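Print this article | E-mail this article

3. Collecting demonstrations

3.1 Task and workspace

The task studied in this paper is clearing a table of plastic dishes by remote control. It was chosen for two reasons. The dishes are light and cheap to replace, and they differ enough in width and depth that a single fixed grasp does not work for all of them. A wide plate has to be taken by the rim, while a small cup can be held across its opening or pinched on one side. Operators have to make that choice for every object, and it is the choice we want the policy to learn.

All sessions were recorded in the Nordale laboratory. The dishes were laid out on a cloth-covered table. In early trials on a bare tabletop the plates slid away as soon as a finger touched the rim, and operators spent much of each session chasing them. With the cloth in place the plates stayed put long enough to be gripped. The cloth was smoothed between episodes but not fastened down, and small shifts in its position remain in the data.

Dishes were placed by hand before each episode. The person placing them was told to leave room for the gripper between neighboring dishes where possible and to avoid stacking. No other rule was given. We did not use a template – earlier work with the Tameo set suggested that fixed layouts lead operators to repeat the same motions from memory.

3.2 Control interface

The operator stood at a separate station and saw the workspace only through the camera at the robot's head. A hand controller set the position and orientation of the gripper, and a trigger opened and closed it. Motion was scaled so that a movement of the operator's hand produced a smaller movement of the arm. Pressing the side button paused the link, which let the operator bring the hand back to a comfortable position without moving the robot.

We compared this interface with hand guiding, in which a person holds the wrist and moves the arm directly. Hand guiding was faster to learn. It also put the person's hands and forearms in the camera view for most of the episode, and the resulting images could not be used for training without heavy masking. For this reason all the demonstrations reported in Section 4 come from remote control. The hand-guided episodes were kept and are used only in the comparison of path length.

3.3 Procedure

A total of 21 operators took part. Each was given a short practice period with a single cup and a single plate before recording began. An episode started when the operator released the pause button and ended when the last dish had been removed or when 600 seconds had passed. Dropped dishes were left where they fell if they were off the table. If a dropped dish was still on the table, the operator was free to try again.

Operators chose the order of removal themselves. Most began with the dishes closest to the gripper and worked outward, but several preferred to take the cups first and leave the plates for the end. We did not correct either habit. Both orders appear in the training data, and the effect of mixing them is discussed in Section 5.

After removing episodes with lost frames or a broken link, 2678 grasp attempts remained. Each attempt was labeled by 2 annotators as a success, a slip or a miss. Where the labels differed, the attempt was viewed again and a joint label was agreed on.

3.4 Camera view

The head camera was kept at one tilt for the whole collection. The view takes in the tabletop and part of the floor past it, and the arm enters from the bottom. This has a cost. When the gripper reaches over the near side of the table, the arm can hide part of a dish (Figure 1), and operators often moved the arm aside to check before closing the gripper. Glare on the glossy plastic was a second difficulty. It was left in the images, and no color correction was applied.

Figure 1. Head camera view of the workspace with plates, bowls and cups on the table. The arm partly covers the yellow dish near the lower left corner.
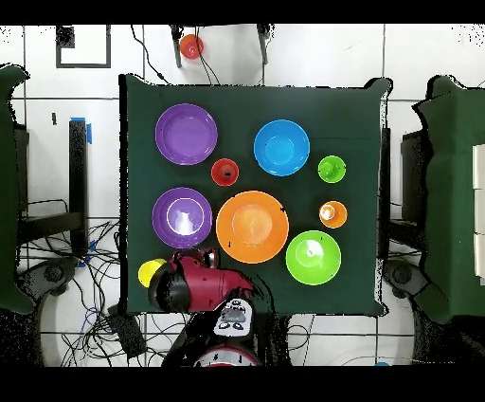
3.5 Data format

Each episode is stored as a sequence of images with the matching gripper pose, trigger value and pause state. Paused segments are marked but not deleted. The files follow the layout used in the Rusnák toolkit, with one added field for the grasp label.

Related items

Hand guiding and remote control compared on the Tameo set
Learning grasp choice from mixed demonstrations
The Kandby workshop on robot teaching: collected papers
Pause and re-center controls for remote arms

Print this article | E-mail this article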